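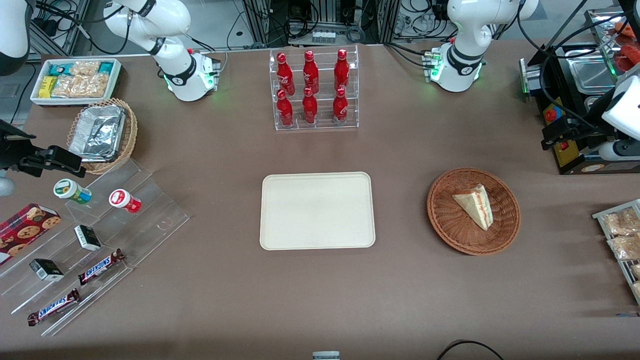
Figure 1. The bottle rack on the work table, between the bases of the two arms.

What Your Phone Says While It Is in Your Pocket
Final project report, Networks and Society
Aoife Kavanagh

1. How I got started

My mother has a habit of leaving the Wi-Fi on her phone switched on all day long, at home, in the car, at the dentist, everywhere, and when I told her last spring that the phone was calling out to every access point it passed she gave me a look and asked who on earth would be listening. I didn't have a good answer for her, and that bothered me enough that when it came time to choose a project I chose this one. I wanted to find out how much a small shopping center could learn about its visitors from those calls alone, without anyone joining the network or opening an app.

The calls are known as probe requests. A phone that is looking for Wi-Fi sends out short messages asking which networks are nearby, and each message carries an address for the device that sent it. Years ago that address was nearly always the permanent one, so a shop with a cheap receiver could tell that the same phone had come back. Most newer phones make up a temporary address instead, and change it from time to time. The question I kept coming back to was whether the made-up addresses do their job in an everyday place with everyday phones.

2. Where and how

The Carkulach is an indoor shopping arcade in Toledo with one main entrance and a side door that was locked for repairs the whole time I was there (I checked it more often than I needed to). The manager was very kind and let me set up on a bench near the information desk, with a sign on each side explaining what I was doing and an email address for questions. I got two emails. One was from a man who wanted to know if I could fix his printer.

For the listening I used a Wumell travel router with its software replaced, plugged into my own laptop. The records were handled by Trilel, the little program I wrote for this course. Trilel scrambles each address with a random key as soon as it arrives, and the key is thrown away when the session ends, so nothing in my files can be matched to a phone or compared with another session. I also chose to drop the network names that some older phones include in their requests. Those names can give away a person's home, employer or favorite hotel, and I decided quite early that I didn't want them on my laptop even for an afternoon.

The arcade has a beam counter over the main entrance, and the manager gave me its total so that I would have something to compare with.

3. What I found

In a single session in October the router picked up 3199 probe requests, and these came from 1354 different addresses. The beam counter recorded 700 people coming in over the same hours. So if I had been a shop owner who believed that one address meant one customer, I would have thought business was nearly twice as good as it was!

I was pleased by that, I'll admit, and I wrote a cheerful paragraph about it which my advisor very gently asked me to take out. She was right. A wrong total doesn't mean people can't be followed. Each request also lists what the device is able to do - its supported speeds and a handful of other settings - and that list often stays the same when the address changes. Put it together with the timing and the signal strength and some of the addresses start to look like a single phone wandering around.

I tried this on my own two phones and my cousin's, with her permission and a promise of lunch. For the older of my phones I could join up the changing addresses every time. My newer phone and my cousin's got lost in the crowd once the arcade was busy, though in the first quiet half hour of the morning I could pick them out fairly well.

4. Problems along the way

The router stopped recording during my first session when I knocked out the power cable with my foot, and that whole session had to be left out. I also don't know how many of the addresses belonged to shop equipment, such as card readers and the tablets at the shoe store. I removed any address that was heard before the doors opened, but a temporary address could easily slip past that step.

Three phones is a very small test, and I would be sorry if anyone read section 3 as a verdict on a whole model or maker.

5. Next steps

I would like to repeat the session in a busier building, with at least 3000 visitors, and to borrow a larger set of older phones for the matching test. The manager has asked for a one-page version to pin up in the staff room, and I am working on that now. My mother has read the draft of this report twice and switches her Wi-Fi off when she leaves the house, except when she forgets.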